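Filet de rangement Wiltolard : mon avis après trois mois

Posté le vendredi 27 avril 2018

J'ai acheté ce filet en janvier, un peu sur un coup de tête (comme tout ce que j'achète en janvier, mois des bonnes résolutions et des placards vidés sur le lit). Je voulais de quoi remplacer les sacs en plastique pour les fruits, et si possible un truc qui se plie dans une poche. Le Wiltolard existe en écru, en vert bouteille et en brun foncé. J'ai pris le brun, évidemment, les taches de mûres et moi on se connaît bien !

Payé 10 euros chez Skukasari, livré dans une simple enveloppe. Ma voisine Sarla Upadhyay avait déjà celui de chez Enitz, alors on a pu comparer les deux autour d'un café, et franchement le mien est plus souple. Le sien tient mieux debout, par contre.

La matière

Au toucher, c'est doux, un peu glissant au début, puis ça s'assouplit après deux ou trois lavages. Les mailles s'étirent beaucoup, peut-être même un peu trop : posé sur une table, le filet n'a aucune forme, il s'étale, il fait des plis et il finit toujours par pendre du bord. Si vous aimez les choses carrées, passez votre chemin. Moi ça ne me dérange pas, et le brun foncé rend très bien sur un bois clair.
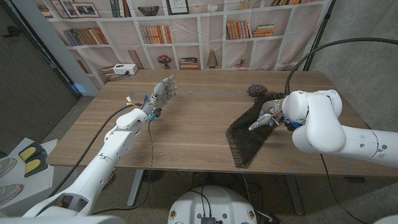

À l'usage

Pour les pommes, les oranges, les oignons, rien à dire, c'est parfait. Le raisin, c'est une autre histoire : les grains se glissent dans les mailles, et il faut démêler la grappe tout doucement sinon on en écrase la moitié. J'ai fini par le mettre dans un petit sachet en tissu à l'intérieur du filet, et depuis je n'ai plus de jus au fond du cabas.

Côté solidité, la fiche annonce jusqu'à 10 kilos. Je n'ai pas pesé mes courses, mais avec les pommes de terre du samedi plus deux melons, les anses n'ont pas bougé. Elles scient un peu l'épaule, quand même. Mon beau-frère Lalit Rathore s'en sert pour les ballons des petits et il en est ravi (le sien a un accroc, mais il l'avait coincé dans la portière, donc bon).

Le lavage

30 degrés avec le reste, et surtout dans une housse fermée ! La première fois je l'ai mis tel quel et j'ai passé vingt minutes à le détacher des boutons d'une chemise. Il sèche vite, étendu à plat sur le dossier d'une chaise. La couleur n'a pas passé pour l'instant.

Ce que j'aurais aimé

Une petite pochette pour le ranger, comme sur le modèle Seok, parce qu'au fond d'un sac à main il attrape les clés, les stylos, tout. Et des anses plus larges, vraiment.

Je mets quatre étoiles sur cinq, et j'en ai recommandé un vert pour ma mère.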